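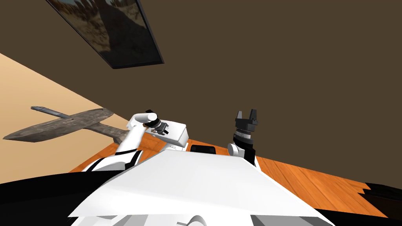 Why do the bus stop signs on Brondier Avenue still show no arrival times?
The screens were put up before the city had settled on a data feed to run them, and the contract for the feed has never been signed.

That answer took me most of the semester to find, so I'm putting it first. I ride the Brondier Avenue bus to campus, and for as long as I've lived in Skodcombe the little screens at the stops have said "Welcome aboard" and nothing else. When we had to pick a local issue for our public policy project, I already had mine.

I started with the city's transit office. The person at the counter was really nice and had no idea what I was talking about, then sent me to public works, who sent me back to transit (I was expecting that, to be fair). In the end I filed a records request, and what came back was a stack of meeting minutes and one invoice from Eltico, the company that supplied the screens. 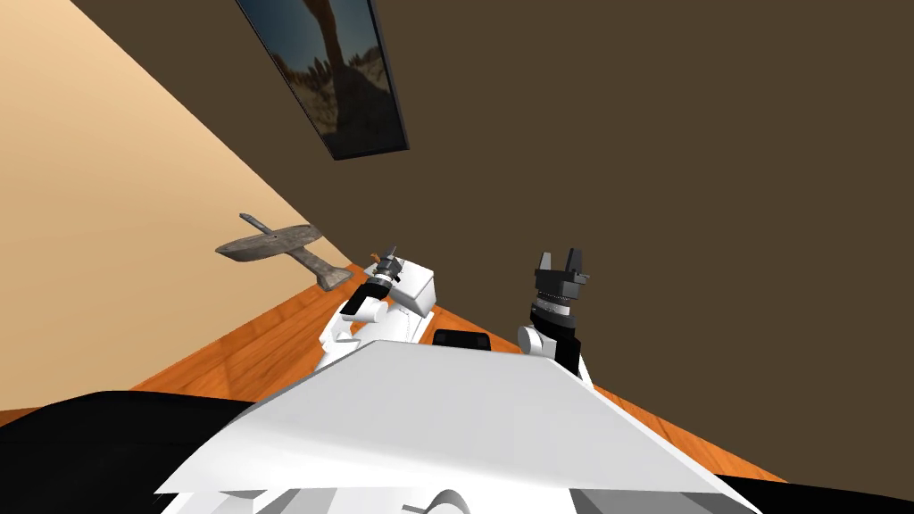
The invoice was for nine screens at 800 dollars each, which is less than I'd guessed. The minutes were more interesting. The council voted for the hardware in one budget year and put off the software to the next, and then the software line got moved into a road repair fund after the Thibodeau Street sinkhole. I looked for a later vote that moved it back and couldn't find one – if it exists, it wasn't in what they gave me.

Next I wanted to know if riders cared. I stood at the Thibodeau Street stop with a clipboard on five mornings in February and talked to anybody who'd talk to me. Most people had stopped noticing the screens at all. A few thought they were ads. One woman told me she used to wave at hers, thinking it had a motion sensor!

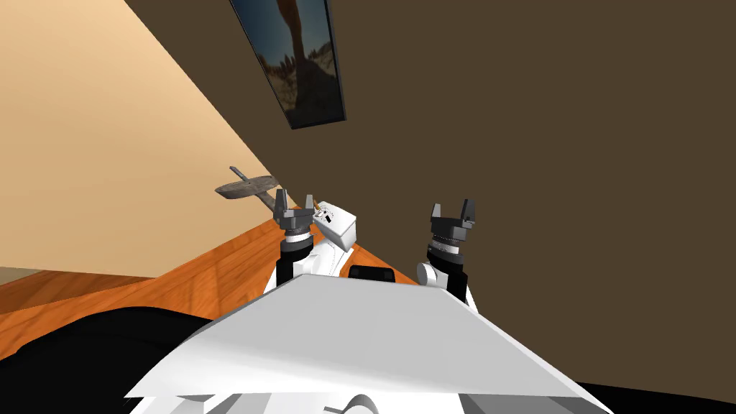 The people who minded most were the ones without a data plan, who can't just pull up the bus app. They either get there super early or they miss it and wait for the next one. I hadn't thought of that when I wrote my proposal, and I ended up rewriting my whole second section around it.

I also asked the transit office for ridership on the route and got a single number, 3669 boardings, with a note that it covered one month. They didn't say which month, and I've emailed twice. I left it in my table with a question mark next to it. 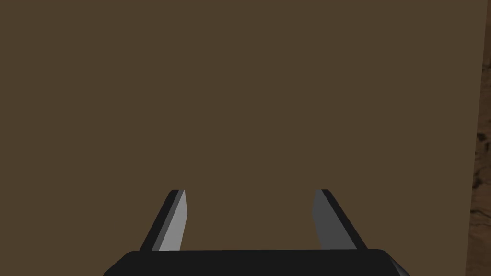 Fig. 4. Plain brown surface, with a strip of wood grain at the far right.

My recommendation is pretty small. The city should put a printed timetable at every stop with a dead screen, and bring the feed contract back for a vote on its own instead of tucking it into a bigger package. I turned in a one-page version of this to the council clerk on 9th February and got an automatic reply. If I hear anything more before grades are due, I'll add it as an appendix.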